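Workplace Practice, Unit 2: The Shared Table
Handout for the November 6, 2021 session
Prepared by Mercedes Muñoz with notes from Octavio Barrientos

Reading: Arancibia, pages 516 to the end of the chapter. Bring your floor sketch from Unit 1.

1. Terms

A shared table is any work surface used by more than one person during the same block of time. It has no assigned seats. A bench is a fixed station with one user. Most of the rooms we look at in this course contain both, and people mix up the words, so use them carefully in your reports.

Near edge: the side where you are sitting or standing. It changes when you move.
Far edge: the side opposite you.
Parked item: something on the table that is not part of the current task. Phones and drinks are the usual ones.

2. Long tables

On a long table people spread out along the length. One works at the far end, another stands at the side, and the middle becomes a place to put things down. Light wood is common in these rooms and shows marks quickly.
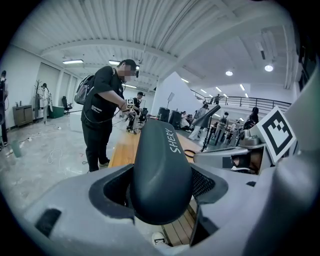
The main question with a long table is where people stand when they are not using it. Palma's rule is to leave a walking lane on at least one long side and keep bags out of it. A person wearing a backpack needs more room to turn than you would guess, so measure the lane with the pack on. Equipment that stands on the floor near the end of a table counts as part of the table when you draw the plan.

3. Square tables

A square table puts everyone within reach of the same middle. Two people can work across from each other or at a corner, but they share one clear area and have to agree on it. 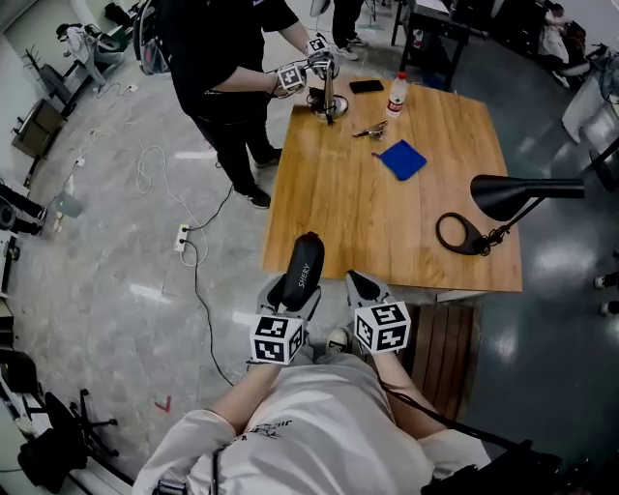 Photo: Domingo Ledesma / Cuvico

Sort what is on the top into three groups: in use, parked, and left over. The phone and the water bottle with the red cap are parked. The crumpled blue cloth could go in either of the last two groups – write down which you chose and why. The black desk lamp is not part of a task, so treat it as furniture and draw its base on your plan.

Then do the floor. White cable and a power strip beside a table belong on the sketch even if the person drawing it never steps there. Include the slatted bench too. Seating that slides partly under the edge takes up less floor when pushed in, and you should show both positions.

4. Exercise

Work in pairs. Choose a table in the Plellimano building or at home.
Draw the top and the floor beside it on one sheet.
Mark parked items with a P.
Clear only the parked items and draw the top again.
Hand in both drawings with a short paragraph on what changed.

Wenceslao Bravo has the graph paper. Late work goes in the tray in room 17. The next unit, on drawers and shelves, starts in January.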